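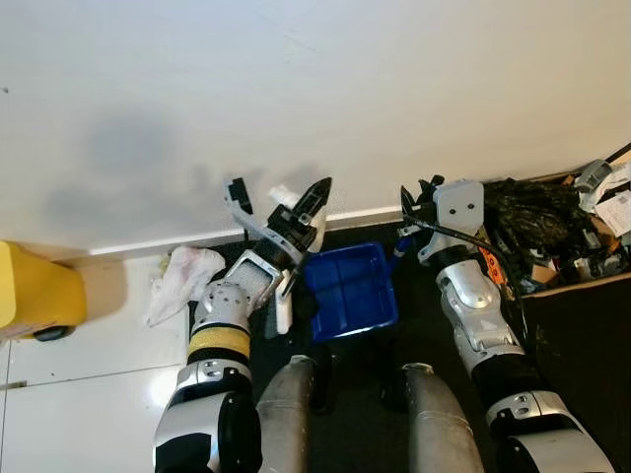 Waste in shared corridors is too often treated as a matter for the cleaning contractor alone. We take a different view. Whoever sets down a bag or a box by a wall should see it to the proper bin before leaving.

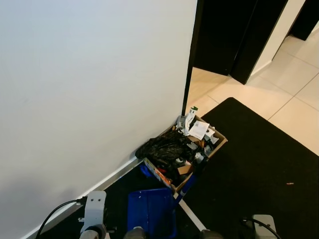

Building Services Department, Karnell

An open cardboard box beside a doorway invites additions. Paper goes in, then a bottle, then a plastic bag, and sorting becomes a task for someone else. Joar Ljungberg proposed in May that no box should stay on the floor for over 30 minutes. We support him. 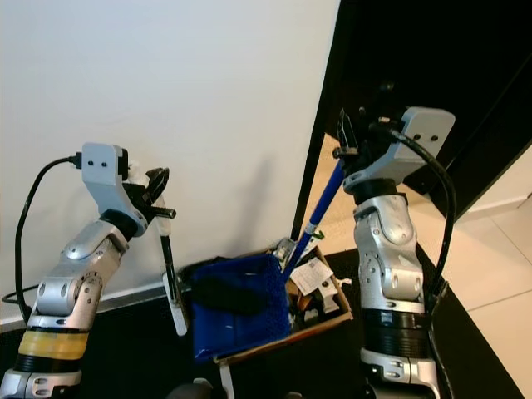

Building Services Department, Karnell

Mixed boxes are the harder case. Mesh, labels and small metal parts do not belong together, and separating them takes patience. The department should provide 2 bins on each corridor and expect them to be used.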